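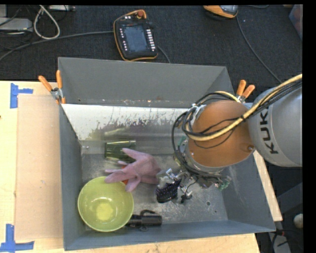 Search this forum Enter keywords Go

Bin picking, first big batch of examples done!

zoltimier_fan
2023-03-21
So happy with this I had to post. We've got 562 grasp attempts saved on the KUKA and I'm finally starting to see which objects are worth the bin space. The glove is my favorite by far - it lands in a new shape every time you drop it, so every attempt teaches something. The bowl is the opposite, two good rim grasps and you know it. I label each try by hand as hold, slip or miss.

korletey88
Nice! How many objects per layout? We went with 80 layouts of just one object at Tindberg and I regret it. The model fell apart as soon as two things touched.

zoltimier_fan
Four or five, and I let them overlap on purpose. Glove on top of the cup is a great one, and so is the flashlight up close to the front wall.

pallet_moth
I'd go the other way. Start with single objects, get clean labels, then add clutter. With a pile you can't tell if a miss is the grasp or the neighbor.

korletey88
We had clean labels and they didn't help us one bit.

pallet_moth
How long did you train before you gave up on it?

korletey88
Fair, not long. May was the deadline and we ran out of time.

jurotik_dev
Please clamp your bin, whichever way you go! Ours crept a little with every wall hit and we had to throw out 108 attempts before we caught it.

zoltimier_fan
Two spring clamps on mine, and tape on the table. I'm going for 2,029 next, same number as the old Jurotik set so I can compare them. Will post the slip rates for see-through stuff, that's the part I'm most curious about!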